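An afternoon at the Bamovex open day

I have wanted to see where robot training data comes from for years, so when Delphine Haddad forwarded me the sign-up page for the Bamovex open day in February I had my name down before I finished reading it. Thirty of us got in. We met in the lobby at 1:30, got our stickers, and were split into groups of eight (the numbers didn't divide, so ours was a little short and we got more time with everything, hooray).

Our guide was Octavian Tudose, who runs the recording floor and talks fast, with his hands, even when he is walking backward. He took us past the server closet and the repair bench, where someone had a gripper open in pieces and was happy to let us peer into it. I could have stayed there all day. But the part I keep telling people about is the grocery checkout station.

Checkout is one of the jobs Bamovex is working on this year, under a project they call Sukasora. A person puts on the gloves and wrist units, stands at a table, and goes through the job of a cashier: take an item from the basket, find the barcode, scan it, put it in the paper bag. Every run is saved, hands and all, and the robot's software learns from it. Octavian told us the current task list has 124 products on it, and the soft ones are the hard ones. A box has corners. A bag of chips changes shape every time you pick it up, and the barcode likes to hide in a fold!

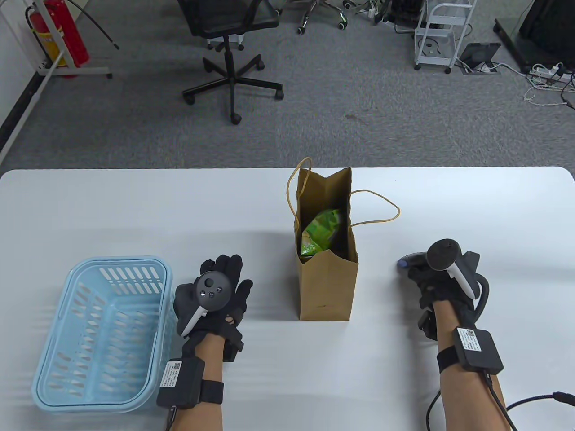
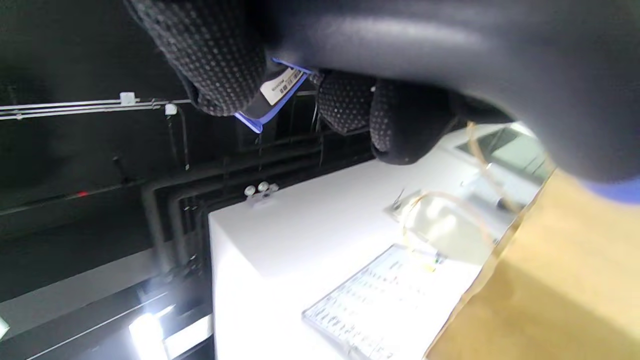
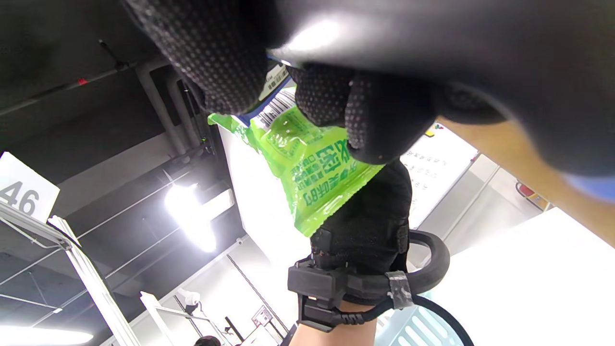
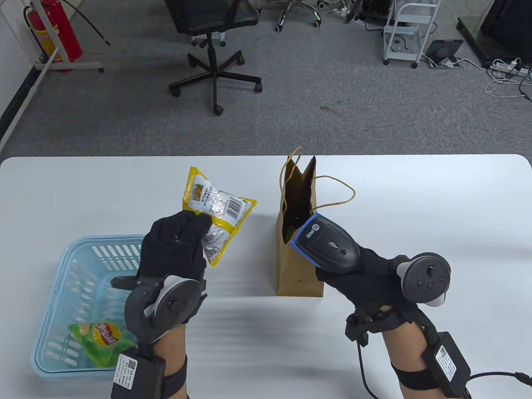 Grocery checkout at the Sukasora station. In the last picture, the scanner is in the right hand and a yellow and silver snack bag is in the left.

What got me was how much thinking goes into something I do half asleep at the self-checkout. Which hand takes the bag? Do you turn the package to the scanner or the scanner to the package? Duyên Đặng, who trains the new operators, said she asks them to work at a normal pace and not to act like robots, which made our whole group laugh. People do go stiff the first time, apparently. She wants the small fumbles and corrections left in, and she'll happily keep a run where an item has to be scanned twice.

Then we got to try it! No recording, just the gloves. Rafferty Szabo from our group went first and was annoyingly good. I went third. The wrist units weigh less than I expected, but I was very aware of the cable and kept holding my right arm out to the side like I was carrying a tray. I managed to scan a bag of crackers on the fourth attempt and felt ridiculously proud.

After that we sat down for a playback session with Nhung Từ, who checks the recordings. She put two views of one run side by side, the view from head height and the close one from the hand, and showed us how she marks the start and end of each grasp. The close view is wonderful. You see every little shift of the fingertips, and the bag crinkling under them, and half the ceiling swinging by. She had 179 runs waiting in her queue that day and still answered every question we threw at her, including my long one about what happens with bags that have two barcodes (they go in a separate folder, to be argued over).

A few practical notes if you go next time. Street parking is hopeless, so take the bus. Wear short sleeves or something that pushes up easily, or you'll be wrestling with your cuffs when it's your turn with the gloves. The coffee is at the far end by the Flanent booth, which I found only on my way out, and there were good almond cookies there too. Delphine took two for the ride home and gave me one.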